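Tue 2 June. Pictures from the swap-over of the fruit and veg bits at Delwood, bunged up in a hurry because Delyth wants the page live tonight. Captions are mine (Tomos) unless it says otherwise. Will tidy spellings later, probably.

## What this page is

The gallery for the produce sorting. Old mixed crates out, clear bins in, so people can see what they're picking up without digging. Started in December with one shelf and the onions. Now it's most of the food side. Only the one picture through so far, the others are on Iolo's phone and Iolo is on a train. Captions for his are written from my notes and I'll slot the pictures in when they land, same order.

Stuff you might want first:

- Collection is still at the side door, not the front
- Bring your own bag, paper ones have run out
- Bins are for choosing from, please don't take the bin
- Fruit and veg are **not** priced, put what you like in the tin

## Waiting on pictures (Iolo)

**The old crates.** Stacked by the back wall before they went. Slatted, splintery, one with a bottom you had to hold shut with your knee. Malachy has had two of them for kindling and says there's more in them than you'd think.

**Shelf one, December.** Onions and nothing else. Looked a bit sad but it worked, people stopped squeezing everything to find a firm one.

**The labels, first go.** Sizwe's handwriting, lovely, far too small. Mrs at the end of Gendden Road took a swede home thinking it was a celeriac. She made soup anyway.

**The labels, second go.** Fat marker, capitals. Came off in the wash. We now write on tape and stick the tape on the shelf edge, not on the bin.

**Washing day.** Warm water, washing up liquid, soft cloth. Not the green scourer!! The green scourer did for the first lid and you can see every scratch when the light's on it. Dry them with a tea towel or they go spotty.

**Potatoes.** Staying in the dark in paper sacks. Had three people ask why they don't get a nice clear bin. They go green, that's why.

**Bananas.** On hooks, away from everybody else. Delyth is firm about this and she's right, the pears went from rock to mush over a weekend when we had them next door.

**Delivery morning.** Malachy and the trolley. 76 items off the van that day, which is the most we've had, and a lot of it courgettes. If you've got a courgette recipe that isn't cake please send it.

**The Lagos shelf.** Sizwe's name for it after his aunt's kitchen there, where she kept all the hot peppers, ginger and plantain together within reach of the stove. Same idea for us, things that get cooked together sit together. Plantain comes and goes. Ginger we've nearly always got.

**Salad end.** Lettuce, cucumber, radishes if we're lucky. Needs a damp cloth over it by lunchtime. The person on second shift does the cloth, it's on the sheet.

**Weighing.** The Ukard scale, which sticks at 40 unless you give it a tap on the left. Only for the big squashes now. Everything else goes by eye.

**Tea break.** Not produce, but Iolo took it and it's a good one of Delyth laughing. She has said yes to it going up. Ask me if you want a copy.

## Clear bins, filled

Right, this one I do have.

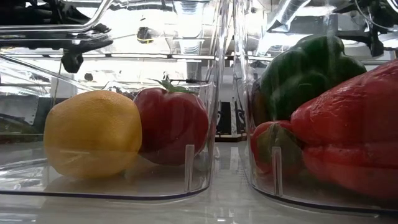
**Will things keep as well in a clear bin as they do in the fridge?**
Some will. Tomatoes and citrus are happy out for a few days in a cool room, and tomatoes taste better for it. Peppers last longer in the fridge, so if you're not eating yours in a day or two put it in the salad drawer when you get home.

Yellow citrus and a tomato sharing on the left, green pepper in with the lot on the right. The tomato's still got its stalk on, leave it on please, they last better.

Don't pile them up. One layer, a bit of air round things, and anything soft comes out and goes in the soup box under the table. Malachy empties the soup box at close.

## Bits and bobs

Lids: we don't use them during the day. Lids on overnight only, and not if anything's damp.

Spare bins are in the cupboard with the mop. There's 13 in there, nested, so lift from the bottom or they jam together and you'll be there all afternoon.

If you took pictures on the day and want them on here send them to Delyth, not me, my inbox is full. Say who's in it and whether they mind. Sideways ones are fine, she can turn them round.

More when Iolo's train gets in. The courgette plea stands.

Tomos Morris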